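Notes and word list for **Tronari**, a small text dataset of secondhand furniture listings that I typed up by hand. Last touched 17/06/2024.

I started this in January because I wanted to know how people talk about old furniture when they're trying to get rid of it. "Some wear." "Good bones." "Must collect." I love this stuff! So I began saving listings (with the sellers' okay) from two local swap boards, Cirasico and Wirnovico, and it grew from there.

## What's in it

- `listings.csv` - one row per listing, with title, body text, asking price and board
- `words.csv` - my list of wear words, like "scuffed," "tired" and "loved"
- `notes/` - my own scribbles, which you can skip

The 50 longest listings are also in a separate file, mostly because I kept rereading them.
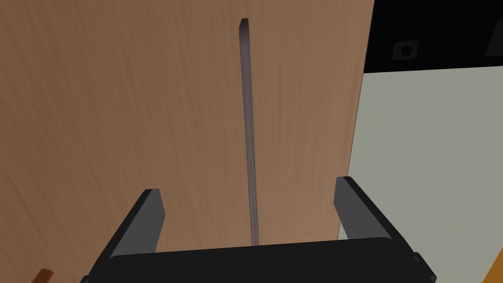 Prices are whole dollars. If a seller wrote "free" I put 0, and if they wrote "make me an offer" I left it blank. Please don't fill the blanks with zeros! I did that once and spent a whole evening wondering why wardrobes had gotten so cheap.

## How I cleaned it

Phone numbers, street names and email addresses are gone. I took those out by hand, then ran `kovalchuk`, my little cleanup script, to catch leftovers. It also fixes curly quotes and double spaces, but it leaves spelling alone - "chester draws" is staying exactly as written.

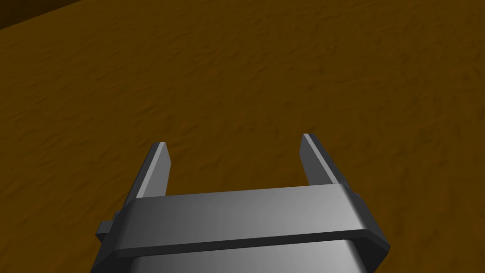
Reposts were the annoying part. Lots of sellers put the same thing up again with a lower price and a sadder description, and I wanted to keep those. They share an `item_id`, so you can follow one dresser all the way down to free.

## Categories

There are 12 of them, and the line between "stool" and "side table" is pretty wobbly. I went with whatever the seller called it, even when I had my doubts.
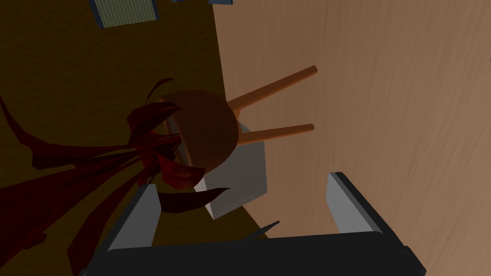
*Orange stool on its side, partly over a pale gray box.*

"Misc" is where the screens, plant stands and odd shelves ended up. If you want to split it further, go for it, and send me your version if you can.

## Known problems

- Wirnovico cuts long posts short, so some of its listings stop mid-sentence.
- Dates are missing for the oldest rows. I just wasn't saving them yet.
- I typed a lot of this late at night, so there are typos that are mine and not the seller's.

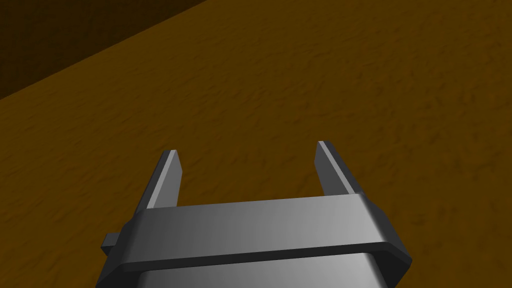

## Using it

Do what you like with it for study or fun, just don't try to track down the sellers. If you spot a phone number I missed, open an issue with the row number only (not the number itself, please) and I'll pull it in the next version.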